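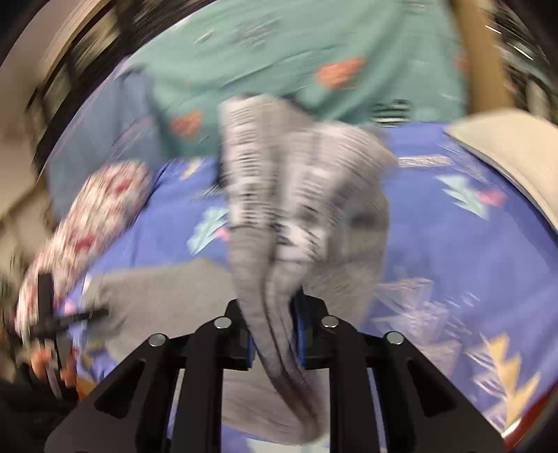 Bernadette Rey told me I'd be bored after ten minutes, that an open day about laundry was still laundry, and that I should bring a snack. Well, I did bring a snack, and I stayed until they started stacking the chairs!

So, the Flomano open day. It's out in Venham, past the old Marchal building, and I drove by it twice before I saw the sign. You get a visitor sticker (mine was number 408, which I hope isn't how many people were there, the parking was bad enough) and then you're pretty much free to wander and bother people.

The part I liked best was the cloth handling. Somebody works a hand-held gripper, two black fingers with blue pads on the inside, and picks up clothes with it, and the robot is supposed to learn from all that. They want over 300 pickups for each kind of garment. A printed shirt or whatever it is looks like nothing at all once it's pinched in the middle, just a twist of folds hanging down, and I started to see why folding is such a headache for a machine.

I got a turn! I was terrible. I kept grabbing the sheet too.

There was also a talk on the Droten software, and I followed maybe half. The next open day is in September and I've already put my name down, and Bernadette's.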